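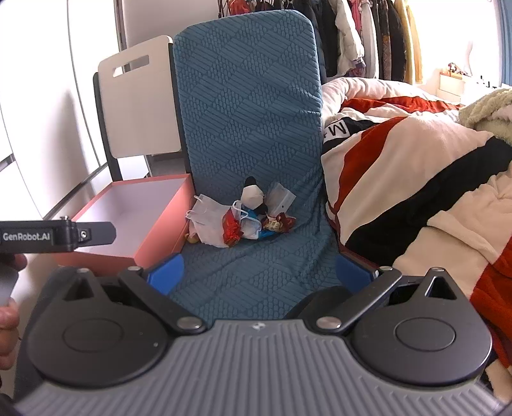

Sorting practice for the Hevstead robotics club: the toy, the packets and the pink box

The task sounds simple enough. Take the things off the chair, one at a time, and put them in the box. Members of the robotics club at Hevstead have been doing it all month, using grippers held in the hand, so that a robot arm can later be taught to do the same.

"I thought I would be writing code," says Trinity Wojcik, who joined in August. "I've mostly been tidying up."

The club's project is called Dullen, and its target is 581 recorded pick-ups before the regional student contest. Each member works in an ordinary bedroom, with the bed and the clothes rail left where they are. Demyd Lysenko, who wrote the rules for the sessions, wanted it that way. A bare bench in the workshop gave them clean results last year, and the arm then failed at almost everything the judges put in front of it.

One turn lasts 20 minutes. The person holding the gripper moves slowly, closes the fingers, lifts, and lets go over the box. If something is dropped it stays in the record, marked as a miss.
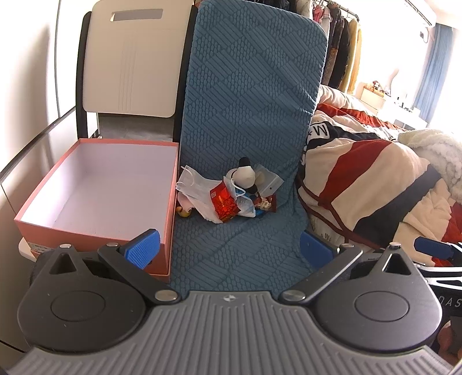

Soft things cause the most trouble. A plush toy gives when it is squeezed and is easy to carry, but a thin wrapper slides away or folds flat against the seat. Qiuyue Pan keeps the notes on this and has started a separate list for anything with a loop or a strap, which can catch on a finger pad and come along with the wrong item.

Catherine Yule, the teacher in charge, checks a sample of the recordings each week. She threw out 100 of the early ones for being too fast – a decision that was not popular at the time. Svyatoslav Pasichnyk lost more than anyone and still brings it up.

The rules allow a team of 2 at the contest table, and the club has not yet picked its pair. Before then the recordings have to be labelled, and the arm needs a new wrist joint. Pan thinks the labelling will take longer.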